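Soft fingertips deserve a fairer test

Monday, March 15, 2021
By Barrett Crenshaw

Most gripper comparisons are run on rigid blocks at a clean bench, and they tell a buyer very little. We logged 1513 grasps with the Gilell fingertips and the same number with the Dadum set, all on ordinary desk items. Peak force barely separated the two. Slip on thin paper goods did. 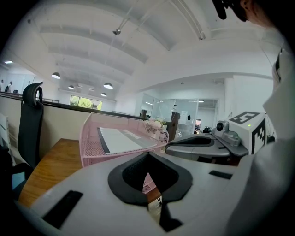 My view is that padding shape matters more than motor torque at this scale -- and that data sheets should say so. The Dadum pads lost grip on nine booklets, the Gilell pads on two. Neither figure appears in any brochure. Until suppliers publish slip counts on soft and flat objects, I would treat their force curves as background reading.

Related
Abera controller: latency notes
Calibrating wrist cameras
Bendance arm, second look

Last updated: April 2021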